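Books > Social Science > Measuring Daily Life > Chapter 4

We use cookies to remember your place in the chapter. Accept | Manage settings

Chapter 4
What People Say They Do

Some years ago the town of Hevcombe mailed a survey to 1,000 households asking how often they had visited the public library in the past month. Of the 780 that came back, a heartening share reported going at least once a week. The library, which keeps a door counter and has no feelings to spare, recorded enough visitors to account for perhaps a third of them. Either the citizens of Hevcombe were entering through the windows, or they had described the people they meant to be.

This chapter is about that gap. Social scientists call it reporting error, a polite name for a family of habits that includes forgetting, rounding, guessing, and wanting a stranger with a clipboard to think well of us. Few of these habits deserve to be called lying. Ask yourself how many times you ate a vegetable last week and notice how quickly a number arrives, and how little you know about where it came from.
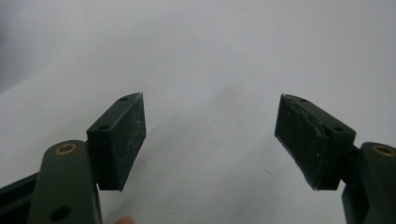

Survey questions shape their answers long before anyone picks up a pencil. A question that offers "never," "sometimes," and "often" has already decided that the world comes in three sizes. One that asks about "your usual breakfast" has decided you have one. The hardest case is the question with no guidance at all, where the respondent faces something like the pale, featureless stretch between those two green fingers and is invited to fill it. Most people do fill it, promptly, with whatever is nearest.

The Tadine Household Study tried to improve matters by asking people to keep diaries. Participants wrote down every errand as it happened, or were supposed to. The entries for the first few days were splendid, with notes on parking. By the second week many pages had plainly been completed in one sitting, in one color of ink, with the same trip to the grocery store copied down the column like a school punishment.

A later project in Elel paired diaries with store receipts. Agreement was high for bread, at 94 percent, and considerably lower for beer. The authors, to their credit, printed both figures without comment. We will return to the Elel tables in Section 4.3, where you will be asked to work out how much of the difference could be put down to lost receipts.

4.1 Memory and the Calendar

We begin with forgetting, the most innocent source of error and the easiest to study. Suppose a researcher in Kragh asks when you last saw a dentist, and you say October.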